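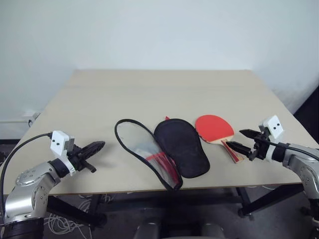 The shared-use agreement between the Town of Grullwood and the Wynne school district is now in its second draft, and the work paid for under the Surau Fund grant is on schedule except where noted below. The agreement would open the Wynne gym and two side rooms to residents after school hours, with the town covering custodial time and insurance. It also has a short section on small sports gear that residents could sign out. A table tennis paddle case with a clear side and a black zippered border is the kind of item that section covers, and most of the questions we have had on it concern who pays when something like that comes back damaged. The second draft sets a flat replacement charge and lets the recreation office waive it.

Reporting period

This report covers work from the end of September through December. It was prepared by Mali Yorath, project coordinator, for the Surau Fund. The earlier report covered hiring and the first meetings with the school district, and those items are not repeated.

Public input

We held three listening sessions during the period, one in each council ward. The first was at the Grullwood town hall, the second in the cafeteria at Wynne, and the third at the Flumar firehouse. All were held at 6:30 p.m. Turnout was lowest at Flumar, where the session fell on the same night as a high school playoff game. We should have checked the school calendar before setting it.

In addition to the sessions, residents could fill out a comment form on paper or online. We received 409 completed forms by the deadline. Every form has been read and sorted by topic, and the sorted file has been given to the town clerk so it can be released on request. Names and street addresses were removed from that copy.

The topics that came up most often, in order:

Evening and weekend hours at the gym
Parking on the north side of the building
Cost to the town's general fund
Fees for teams and clubs from outside the town
Noise after 9 p.m.
Access for wheelchair users through the side entrance

Support for opening the gym was strong in all three wards. Support for the fee schedule was weaker. A number of people who liked the idea overall said they did not want to pay a separate charge for a building their school taxes already support. The council has heard this and has asked for a version of the schedule with no charge for residents. The finance office is working on what that would do to the budget.

Parking was raised mainly by people who live on the streets next to the school. The district has offered the bus lot for use after the last run of the day. The police chief has asked for better lighting there before it is opened to the public, and that cost is not in the current estimate.
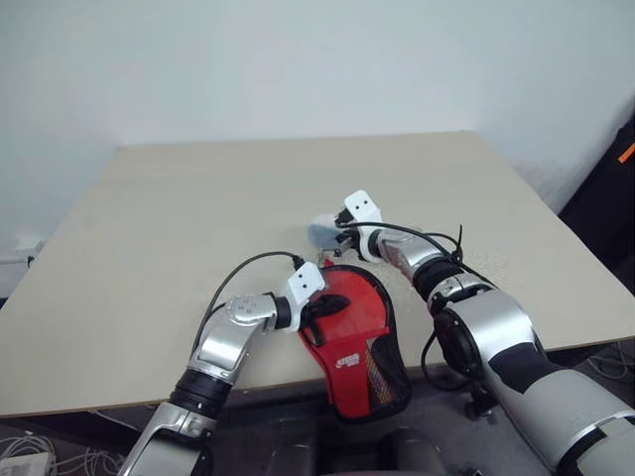
Light beige tabletop and the white wall behind it.

Council and school board action

The council took up the first draft in October and sent it back with 11 changes. Most were small. The larger ones were:

The town's right to end the agreement was moved from one year's notice to six months.
Liability for injuries in the locker rooms, which the first draft left open, was assigned to whichever party has scheduled the building at that hour.
The recreation office must report use of the building to the council twice a year.

The school board reviewed the same changes in November and accepted all but one. The board does not want the locker rooms included at all. Its attorney takes the view that the district cannot hand over supervision of those rooms during the school year. The town attorney disagrees, but has said the agreement would still work without them. We expect the next draft to leave the locker rooms out and to come back to the question after the first year of operation.

Neither body has voted on the full agreement. A vote was planned for December and has been put off until the resident fee question is settled. This is the one item that is behind the work plan.

Staffing and training

The half-time scheduler position was filled in October. The scheduler has set up a single calendar for the gym and side rooms that both the district and the town can edit. Before this, the school secretary kept one calendar on paper and the recreation office kept another, and they did not always match.

We trained 16 building monitors, who will open and close the gym and check people in. All of them have passed the district's background check. The training was one evening longer than planned because the fire alarm panel at Wynne was replaced in the middle of the course and the new one had to be covered separately. Monitors will be paid by the hour out of the town's share once the agreement is signed. They are not being paid now, and a few may take other work if the vote slips much further into spring.
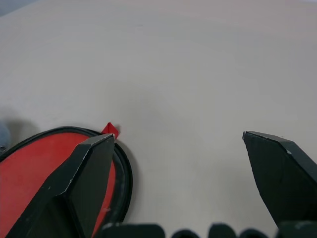 Black-rimmed red mat on the tabletop.

Spending

Spending is under budget for the period. Meeting costs were lower than planned since the school district and the fire company did not charge us for rooms. Printing ran over, mostly because the comment form had to be reprinted after the first run left off the return address. The scheduler's wages are on budget. Nothing has been drawn from the line for signs, and nothing will be until the hours are final.

We ask to move the unspent meeting money to legal review. The town attorney's time on the liability section has used up most of that line, and there is at least one more draft to come. The total grant amount would not change. A signed budget change form is attached to the copy sent by mail.

Work for the next period

Finish the third draft and post it for public review for 30 days.
Bring the resident fee options to the council, with the finance office's figures.
Get a price for lighting at the bus lot.
Hold one more session at Flumar, on a night cleared with the school - this is extra to the work plan and can be paid for within the present budget.
Ask both bodies to set a date for the vote.

Questions about this report can be sent to Mali Yorath at the Grullwood recreation office. Minutes of the October and November meetings are on file with the town clerk and can be copied for the Fund on request.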